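Subject: Re: Draft rules for tabletop episodes, section 4 (reset and clutter)
From: Annapurna Acharya
To: tabletop-practice list
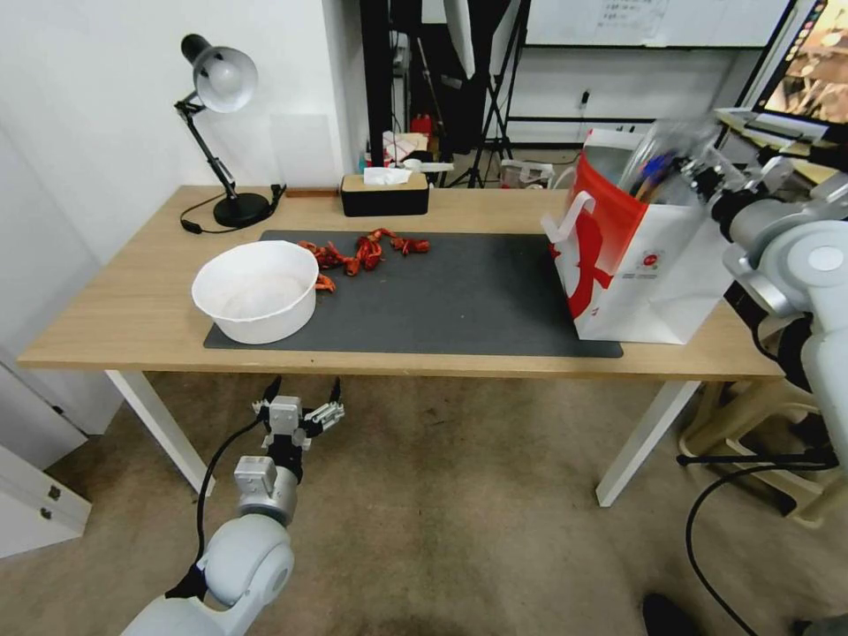 First off, thank you for getting section 4 into shape so fast. I read it twice last night and once more over breakfast, and I'm really happy with where this is going! The old version was four pages on lighting and one line on what should be on the desk. The new one reads like it was written by somebody who has spent a whole afternoon picking small toys up off a carpet.

I have comments, of course. Quoting the parts I'm answering:

> 4.1 Every episode starts from a written start state. The start
> state names each object the arms are expected to touch, and the
> region it begins in. Objects the arms are not expected to touch
> are "background" and need not be listed.

Agree with the first two sentences, want to argue about the third.

Take the crayfish task, which is the one I know best. Dark gray mat, round white bowl, five little red-orange crayfish pieces spread out next to the bowl, paper shopping bag on the right. Under 4.1 as drafted we list those and stop. But the desk also has a tissue box with a wooden lid at the back and a lamp on the back-left corner with its cord running over the top of the desk, and those matter a lot. An arm can reach them. If it can be reached, it can be knocked, and if it can be knocked, I'd like it written down.

So my proposal is three groups instead of two. "Task" for what the arms should touch, "reachable" for what they could touch but shouldn't, and "background" for what neither arm can get to at full stretch. The whiteboard on the far wall is background. The lamp is reachable. It adds maybe a minute to writing the sheet, and you only do it once per setup.

(Cords deserve their own line, I think. A lamp with a heavy base stays put pretty well on its own. A lamp whose cord has been hooked by a finger is another story. We had one of those in January and I still wince.)

> 4.2 Small parts are placed by hand within the marked region.
> Operators should vary the placement between episodes and avoid
> making patterns.

Yes, yes, yes. I'd go further and say how to vary them, because people are terrible at random. Ask anyone to scatter five pieces and you get a nice even row with all the heads pointing the same way. When we went back over a batch of 208 episodes from the Lindine desk, 157 of them had the pieces in what was basically the same line from left to right. The operators were trying! They'd been told to vary it, and they thought they were.

What worked for us is very low-tech. Cup the pieces in your hand, hold your hand just over the mat, open it, and leave them where they land. If one rolls off the mat, put it back in your hand and do the lot again. Don't tidy up. Don't nudge the one that landed up against the bowl, however much you want to, because the one up against the bowl is the hard grasp and we need those.

> 4.3 Containers must be empty at the start unless the task says
> otherwise. The operator confirms this by looking.

Fine for an open bowl. For a bag it's weaker than it sounds. A tall paper bag with something already sticking out of the top (a clear plastic container, say) can't be checked from where the operator stands, and the head camera may not see down into it either. I'd change this to "confirms this by looking inside, or lists the contents on the sheet." And if the contents stick out past the rim, please let's have the sheet say so. An arm going for the handle and an arm going for the container start out looking very similar, and the person labeling later will be grateful.

Also, paper bags get soft. They start crisp, and after enough grabbing the rim folds over and the thing leans. Could we add a swap rule? We replace ours every 80 episodes, which is a number I picked because it was easy to remember, so if anybody has something better founded I'd love to hear it. The team on the Trokine setup swaps by eye and their bags look just as good as ours.

> 4.4 Both arms begin in the rest pose. The idle arm remains in the
> rest pose for the length of the episode.

I like this one less each time I read it. For a true one-arm task, sure. But for anything with a bag, the second arm ends up being useful sooner or later, to steady the thing if nothing else, and if our rule has kept it parked for 600 episodes then we've carefully collected a robot that thinks it has one arm.

Suggested wording: "Both arms begin in the rest pose. An arm not needed by the task may move if the operator judges it helpful, and must stay clear of the other arm's working space unless handing over or steadying." The rest pose itself should have the gripper below the front edge of the desk and open. Open matters. A closed gripper at rest means the first motion in every single episode is an opening motion, and it's dull to look at and dull to learn from.

> 4.5 No person may be within reach of the arms while they are
> powered.

Strongly support the aim. I don't think the wording survives a normal day, though. Resets happen by hand, with the arms holding position, and on most desks I've worked at the stop switch is close enough that the person at it is at least partly within reach. If the rule can't be followed, people will quietly stop following it, and then they'll get loose about the ones next to it too.

Could it be split in two? While an episode is running: no hands, head or hair over the desk, and feet back behind a floor line. During reset: arms held, motion locked out, and the same person who locks it does the reset. That second half is from the Nuttall sheet, which has been taped up beside our door for so long that I'd forgotten somebody wrote it. It's a very good sheet. Whoever on this list did it, take a bow.

And please can the floor line be an actual line. Tape sticks badly to carpet, so we ended up sewing a strip of webbing onto a thin runner and laying that down. It's ugly and it works great.

> 4.6 Cables on the arms shall be secured.

Secured to what, and how tightly? Somebody new will read this and zip-tie the gripper cable flat to the arm, and then the wrist turns and there goes the connector. A cable that curves from the forearm up to the gripper needs that curve. Please say "secured at the joints with enough slack for full wrist travel, checked by hand before the first episode of the day." For cables that go down to the floor, keep them out of the operator's walking path, and check again after anyone moves a stool or a stand.

Two things I'd add that aren't in the draft at all:

Screens. If there's a monitor in view behind the desk, what's on it ends up in the recording. Mostly it's harmless, but a bright picture that changes between episodes is one more thing moving in the background, and one day it will be somebody's inbox. Either turn the screen away or put the same still picture on it all day.

Rule numbers on the reset sheet. When an episode gets thrown out, write down which rule it broke. We started doing this on the Clasten desk and it changed our meetings completely. Before, it was "that batch felt messy." Now it's "4.2 again," and everybody knows what to practice. It also shows which rules never get broken, and I'd be glad to trim those so the sheet stays on one page.

I can write up 4.1, 4.4 and 4.5 in the new wording if that helps. I'd rather leave 4.3 to someone who works with softer bags than ours, and 4.6 to anyone who has replaced more wrist connectors than I have (my total is three, all of them my own fault).

One question for the list before I start typing. Does anyone keep the tissue box on the desk as a task object as well as a reachable one? Pulling a single tissue is a lovely little task and I'd like to write the start state for it, but I can't decide how to say how far the tissue should be poking out of the slot. "Showing" is too loose and I don't want people out there with rulers. If you have wording that works, send it over and I'll fold it in with the rest.

Annapurna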